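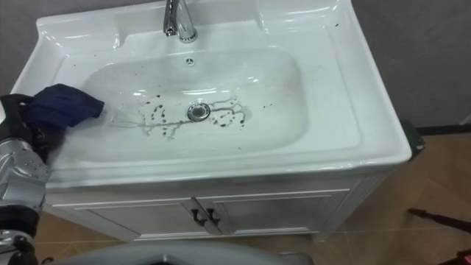 A robot arm holds a navy cloth at the edge of a bathroom sink with residue in the basin.

Household robots can handle a growing list of simple jobs, but cleaning a bathroom sink still gives them trouble, according to test results released in January 2026 by Dovik, a home robotics developer.

The company ran 25 sink-wiping trials in a furnished apartment it calls Pendora. In each one, a robot had to pick up a cloth, wipe the basin and leave no visible dirt behind. It met that standard in 11.

Most of the failures involved residue near the drain or specks on the ledges. The robot often wiped the largest patch and stopped. In two trials it dropped the cloth.

Picking up the cloth took 19 seconds on average. Dovik said its arms have now logged 1,068 attempts at household chores, including folding towels and loading dishwashers, and that flat surfaces remain the easiest to clean.

Dullier, a cleaning contractor that advised on the tests, said a trained worker finishes a sink of that size in under a minute and checks the faucet base at the same time. The firm has no plans to use the machines on customer jobs.

Dovik will repeat the trials with a sponge and a spray bottle. It has not set a price or a sale date for a home model.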